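Collecting Demonstrations of Desktop Assembly by Hand Guiding and by Remote Control
3. Task Setup and Demonstration Procedure

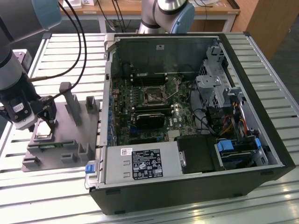
J. Chiu
Research Engineer, Vornholm Laboratory for Manipulation

Figure 3. Work cell for the assembly task. The opened tower lies on its side on the slatted table; the parts fixture stands to its left, with the gripper of the left arm just above the processor. The second arm is behind the tower.

3.1 Work cell

All demonstrations were recorded in the cell shown in Figure 3. The table top is made of white aluminum slats. The tower is placed on its side with the side panel off, so that the motherboard faces up and every insertion in the task has a mostly vertical approach. We chose this pose after early trials with an upright tower, in which the operator could not see the contact point and the wrist of the arm came close to its joint limits on nearly every attempt.

Two arms share the cell. In this section only the left arm handles parts. The second arm was kept in the cell for the cable work described in Section 5 and is treated by the planner as a fixed obstacle here. Both arms run the same joint controller at 1000 Hz, and both are driven through the Nomov control stack. Gripper opening, wrist force and joint positions are logged on one clock.

The tower was left close to the state in which a repair bench would meet it. The drive cage, the power supply and a small graphics card stay in place, and the cables are not tied back. Loops of black cable pass over the right side of the motherboard, with a bundle of orange, yellow and red power wires beneath them. These limit the paths that the gripper can take when it leaves the board area, and an operator who ignores them will snag one sooner or later. Removing them would have made the task easier to learn and less useful.

3.2 Parts and fixture

Parts are presented in a gray fixture plate with raised rectangular holders and upright posts. The square processor sits in a holder at the left of the fixture, and the memory module lies in a slot along the front. The fixture fixes the pose of each part before the grasp to within the play of its holder. It does not fix the pose of the part in the fingers after the grasp, and most of the variation in our data comes from that source.

The position of the fixture relative to the tower was changed between recording blocks. We used 14 placements in all, each measured by touching three reference points on the plate with the closed gripper. The tower itself was shifted only when a block was repeated, and its new pose was measured in the same way.

3.3 Task steps

One full demonstration has the following order:

1. Approach the processor holder and grasp the processor by two opposite edges.
2. Lift, move to the empty socket near the center of the board, and align.
3. Lower the processor until the wrist force shows contact, then release.
4. Return to the fixture and grasp the memory module.
5. Move to the row of memory slots, align the module with the chosen slot, and press.
6. Retract to the start pose.

The lever and retention frame of the socket are opened by hand before recording starts and closed by hand afterward. Neither action is part of the data. A demonstration is stored as two segments, split at the release in step 3, so that a fault in the memory step does not cost a good processor step.

3.4 Hand guiding

In the first mode the operator stands beside the table, holds the arm near the wrist and moves it through the task. The controller compensates for gravity and adds light damping. The gripper is opened and closed with a foot pedal, which leaves both hands free for the arm.

Hand guiding gives good large motions. Operators found the socket quickly, and the paths around the cables were short and consistent from one attempt to the next. The weak point is the last few millimeters. The operator pushes on the arm at the same time as the part pushes on the fingers, and the joint torque readings contain both. The wrist sensor sits below the point where the operator holds the arm, so its signal is cleaner, but small tremors of the hand still reach it. We therefore replayed every hand-guided segment without the operator and kept the force signal of the replay. Segments that failed on replay were marked and left out of training.

A second difficulty is that the operator's arms block the line of sight to the board from several directions. Where the policy uses camera input, images from the guided run are dropped and those from the replay are used in their place.

3.5 Remote control

In the second mode the operator sits away from the table and moves the arm with a Vorkex hand controller. Hand motion is mapped to motion of the gripper tip with a scale that the operator can change during the run. A coarse scale is used between the fixture and the tower, and a fine scale above the socket and the memory slots. A clutch button freezes the arm while the hand is brought back to a comfortable position.

The force at the wrist is sent back to the hand controller. We tried three gains for this channel. With the lowest, operators could not tell seating contact from friction along the side of the slot. With the highest, the loop became unstable as soon as the module touched the stiff edge of the slot, and the arm chattered against it. The middle gain was used for all recorded data.

Remote runs take longer than guided runs, and most of the added time falls in the two alignment steps. The clutch also leaves short pauses in the recording. We cut any pause in which the gripper tip stays still and the wrist force does not change, and keep all other pauses - some of them come just before contact, when the operator is judging the angle of the part, and cutting them made the learned motion too fast at that point.

3.6 Segments recorded

Recording began in November and was closed on 2018-12-22. We collected 489 segments over both modes. After the replay test and a check of the logs, 455 segments were kept. The rejected segments fall into three groups: failed replay, loss of the grasp during transfer, and contact with a cable that moved it from its starting position. In the last case the cable was put back by hand before the next run.

Each kept segment carries a label for the mode, the fixture placement and the operator. Labels for contact events were set by a threshold on the wrist force and then corrected by hand where the threshold fired early. Early firing was common in the memory step, where the module can brush the neighboring slot before it reaches the correct one.

3.7 Choice of mode per step

Our first plan was to train on each mode alone and compare. The pilot runs suggested a split by step. Transfer motions from hand guiding were smoother and needed no trimming, while contact motions from remote control had force traces that could be used as recorded. The training sets in Section 4 are therefore of three kinds: guided only, remote only, and a mixed set that takes the transfer parts from guided segments and the contact parts from remote segments. The join is placed at a fixed height above the target, and the two parts are blended over a short window in tip position and gripper angle.

The mixed set raises a problem of matching. A guided transfer may end with the part tilted in the fingers by an amount that no remote contact part begins with. We pair segments by the nearest tilt, as estimated from the grasp, and discard pairs above a set limit. Tilt about the long edge of the memory module mattered most. For the processor, rotation about the vertical axis was the main cause of discarded pairs, and most of it could be traced to a grasp that closed on one edge before the other.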